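Unit 4 handout: Municipal liability and notice of claim

Instructor: Seema Nautiyal

**Before suing a city**

A person injured by a city employee must usually file a written notice before suing. In the Gristham problem the period is 113 days, counted from the date of the injury.

The notice states:

- name and address of the claimant
- time, place and nature of the event
- damages, so far as known

A late notice bars the state-law claims. Federal civil rights claims run on their own clock.

**Custom or policy**

A city does not answer for an officer merely as employer. The plaintiff must show a policy, a settled custom or a failure to train. In *Woo v. Gristham* (class problem), two prior complaints were held too few.

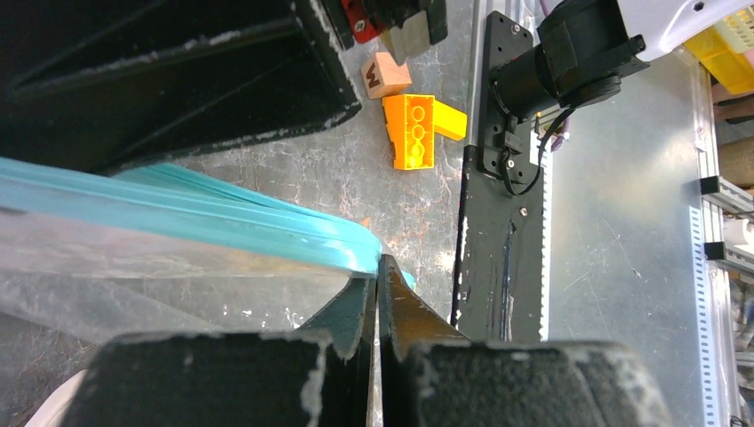 *Fig. 1. Clear plastic with turquoise zipper strip.*

**For next class**

Read the Stivcombe packet. Draft a notice for the claimant Moon, up to 800 words.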